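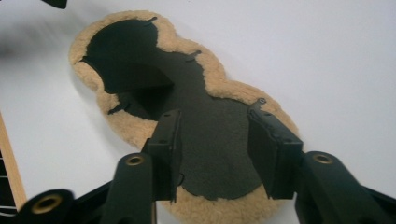
Shaped pads with fleece borders: gallery

Print this page
E-mail this page

These pages record the fleece-bordered pads handled at the Drunow workroom. Farzana Sethi keeps the pattern sheets. Sheet 11 covers the figure-eight outline, which the workroom calls the Bakgate pattern: two rounded lobes of unequal size, joined at a waist.

The pattern is drawn on a centre line and cut as one piece. The larger lobe is marked out first, then the smaller, and the waist curve is drawn last to meet both. Errors at the waist are the usual cause of a border that will not lie flat. A template cut in card is kept with the sheet and replaced when its edges wear.

The lining is dark felt. Felt does not fray at a cut edge, so no hem is allowed for on the sheet. The fleece overlaps the felt on the inside, and the visible line between the two is irregular. This is normal for a long pile and is not trimmed straight. Short black clips are set at the inner edge of the felt and angle inward over the fleece.

Pile direction is noted on the sheet with an arrow. On a closed curve the pile cannot run the same way throughout, and the change of direction is best placed in the waist, where the curve is tightest. Joins are brushed out with a wide-toothed comb before the border is fixed.
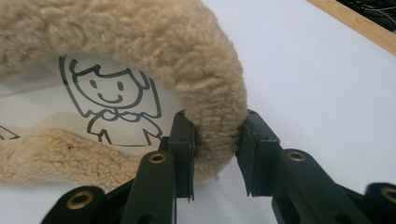 Fleece pile, side view. The upper arch is densely curled; the lower section is more matted and slightly yellower. Line drawing of a girl on the white surface behind.

Matted pile is combed from the tips towards the backing in short strokes. A fine comb pulls fibre and should not be used. Differences in tone between one part of a fleece and another are recorded on the sheet but are not treated as a fault.

Storage is flat, fleece side up, with 54 cm between shelf uprights. The Brorkia pattern has a narrower border and is shown on a separate page, together with the Aebischer clip drawings.

Print this page
E-mail this page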